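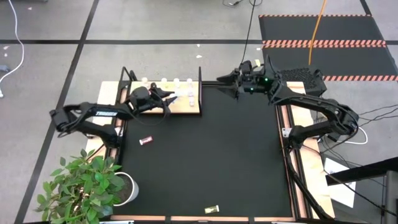 How much should we set aside for a first two-arm setup?

Plan on the arms being a little over half of what you spend. The rest goes to the table, the rails, cameras, a computer that can keep up, spare fingers, cables (so many cables!) and the small fixtures that hold whatever you want the arms to handle. When our group at Mumoston put its first budget together we had a beautiful line for the arms and almost nothing underneath it, and we spent the next few months filling in requests for brackets. Get the small stuff on paper early and the whole thing is much more fun.

Do you have real numbers from your own bench?

We do, and we love sharing them. Leaving out the arms, our second station came to $2,578 for the table, rails, frame and floor matting, $1,192 for the camera mounts and lighting, and $1,565 for spares and cabling in the first year. Your prices will be different, but the proportions have held up well for us. The spares line is the one people try to trim, and it's the one we'd protect.

Why buy two arms when one is so much cheaper?

Try your task with one hand behind your back. If you can do it comfortably, buy one arm and enjoy the savings. A lot of tube and vial work is awkward that way: one hand steadies, the other lifts or turns. We started the Osman project (our small-tube sorting work) with a single arm and a set of clamps, and the clamps kept multiplying until we had more fixture than robot. If you're on the fence, buy one arm but make the table wide enough for a second to reach in from the opposite side. That decision costs very little up front.

Which gripper fingers should we order?

Order more than one style, and order them with the arm so they arrive together. Pointed fingers are lovely for getting in between things that stand close to each other. Long flat ones give you more contact and forgive a slightly crooked approach. We run a different style on each side of the same table and switch depending on the job. Budget three sets per arm for the first year if you're handling small plastic parts, and keep a drawing of any finger you modify. Ours lived on somebody's laptop, and then that somebody graduated.

Does the table matter that much?

It matters a lot, and it's the cheapest thing to get right! Our wish list for a work surface goes like this:

Dark and matte, so pale parts show up well for the cameras.
Rails at the sides, so you can shift an arm a few inches without drilling again.
Stiff enough that a fast move on one side doesn't shake the other.
Easy to wipe.
Edges you can screw things into. Plain wood is great for this.

You can buy a finished table from a supplier, and the good ones are very good. You can also build one in a week or two with a saw, some extrusion and a patient friend. We've done both and would happily do either again.

What about floor space?

Measure your table and then measure again with a person walking all the way around it carrying a box. Arms that swing up and over need room behind their bases, and the cables come off the back and want somewhere to go. Tape the outline on your floor before you order anything. It costs one roll of tape, and it changed our layout twice. Put in for floor matting and proper cable covers at the same time, because those are annoying to get approved later as a separate purchase.

Should we buy new, used, or rent?

New for the arms, if you can manage it. A warranty and matching firmware are worth plenty when two arms have to cooperate. Used is fine for tables, racks, monitors and power supplies. Renting makes sense when you have a three-month question to answer, such as whether your parts can be picked up at all. We rented from Vultel for our first trial and bought afterward with a much better idea of the reach we needed.

How long does everything take to arrive?

Longer than the quote says. Ask each supplier for a ship date in writing, then build your schedule from the latest one. If you want to be running in June, the purchase request should be in now. Small parts hold things up as often as big ones do. Our arms once sat in their boxes waiting on mounting plates, and we walked past them every morning like kids before a birthday.

What should we practice on before using real samples?

Empty tubes, loose caps, and a simple raised board to stand them on. They're cheap, you can drop them all day, and they teach you more about your grip than any spec sheet. Put a line in the budget for a few bags of them in different sizes and colors. Silex, our scheduling and logging software, tracks which size each run used, but a notebook does the job too.

Is there a planning worksheet we can borrow?

Please do! Tülin Ersoy keeps our current version and is glad to send it along, with the formulas unlocked so you can swap in your own prices. Write to her through the Mumoston contact form and mention whether you're planning for one arm or two, as the sheets are different.

Last updated: March 26, 2020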